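What I paid for two numbers and a letter

2023-08-10

I should say up front that I have never been a car person. I drive a 238-horsepower sedan because it was the one left on the lot in Duson the week my old one quit, and I have washed it maybe twice since March. So I can't fully explain why I spent most of my summer trying to buy a parking space.

The space is number 57, in the covered garage on Roussel Street. I already rent number 55, which sits right beside a concrete pillar, and every evening I fold in my mirror, hold my breath and creep in like I'm docking a ship. Number 57 has no pillar! It has a whole extra foot on the driver's side, and it went up for sale in the spring.

I told myself I'd think it over at home for a weekend, with coffee, like a sensible adult.

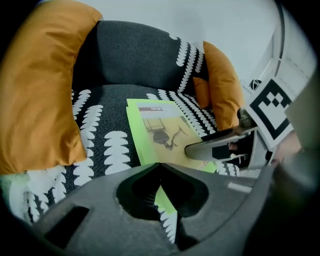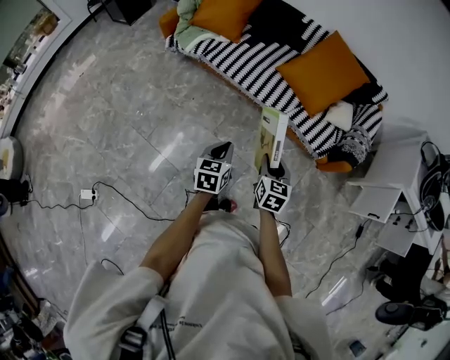
Two views of the room.

The bidding

The garage sells its spaces through a little auction site called Nota, and I lost whole evenings to it. Somebody going by Plistitis kept topping me by the smallest amount allowed, always right when I'd gone to start dinner. I burned a pot of rice over that person. I came to think of them as a dentist, for no good reason – it just sounded like a dentist's name.

In the end I set a limit, went over it, set another one, and won. I won't write the price here (my sister reads this blog), but it was more than I paid for my first two cars put together, and both of those came with engines.

I parked there last night and opened my door all the way, just because I could. Then I sat a while with the radio on. The pillar looks much smaller from over here.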